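How to Submit Written Testimony to the Drikdale Town Council

Written testimony is accepted on any item that appears on a posted agenda. It carries the same weight in the record as remarks made at the podium. The steps apply to regular meetings and to public hearings. Work sessions follow separate rules and do not take outside comment.

Step 1. Find the item number

Open the agenda packet on the town clerk's page and locate the item. Each item has a number and a short title. Copy both exactly. The Prekholm Road firearm storage ordinance, for instance, has been listed under two numbers since April, and letters sent under the old number were filed with the wrong hearing.

Step 2. Choose a format

The clerk accepts plain email text, PDF and paper. Paper must be letter size, single-sided, without staples. Do not send links to shared folders. Attachments count toward the page limit, and the limit is 2 pages per person per item. 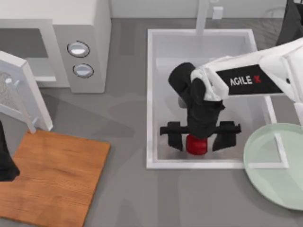
Step 3. Write the opening lines

Put the following at the top, each on its own line:

Full name
Street address or neighborhood (Schouten, Zania Heights, etc.)
Agenda item number and title
Position: support, oppose, or neutral

The position line is what staff use to build the tally. If it is missing, the letter is logged as neutral, whatever the body says.

Step 4. Write the body

Aim for 300 words. State the request in the first sentence: "I ask the council to adopt Section 4 as written" or "I ask the council to strike Section 4." Then give the grounds. Personal experience is allowed and often useful, but keep it tied to the section under discussion. Cite the section number each time you refer to the text of the ordinance.

The online form cuts off at 2,057 characters, spaces included. It gives no warning - the rest of the text is simply dropped. Draft in a separate file, check the count, and paste the text in last.
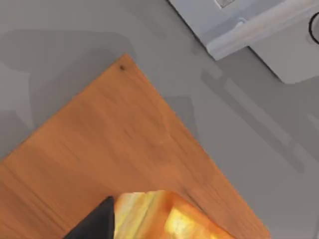
If the letter runs long, cut the background before you cut the request. Council members receive the staff report in the same packet and do not need the history of the ordinance repeated.

Step 5. Send it before the cutoff

Testimony for the next hearing is due by noon on Wed 21 October. Letters that arrive later go into the file but are not given to members before the vote. Use the item number as the subject line.

Step 6. Confirm receipt

The clerk replies with a log number. Keep it. If no reply comes by the next business day, call the office and ask for the log to be checked by last name.

Contact | Copyright Drikdale Civic Handbook | Back to top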